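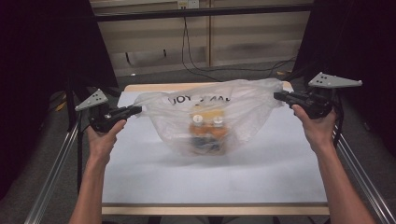 My sister says you should never unpack the shopping until you've decided what's for tea, otherwise it all goes in the cupboard and you end up eating toast. She said it down the phone while I was putting my coat on a hook, and I said yes, yes, and went and started on the bag anyway!

It was the thin sort that says THANK YOU on it, and it had cost me 20p at the shop on Parnmont Road, which I resented the whole way home (uphill, 40 steps at the end). I'd gone in for onions. I came out with no onions and a receipt for 770 grams of plums.

"What have you got, then?" she said.

I told her I was looking. I pulled the top open and had a good rummage, and there, under the plums, was a tin of Domen sardines I would never in my life have bought. I hate sardines. I turned the bag round and had another look at the receipt. No sardines.

"Somebody's got your onions," she said, delighted.

I thought about that person, standing in a kitchen somewhere in Vadirmont with my onions in their hand and no sardines for the cat. Then I put my coat back on, tied the handles in a knot and went down the 40 steps again, with my sister still talking in my pocket.

Recent stories
The Yammine Umbrella
Platform for Parnmont
860 Buttons
A Wet August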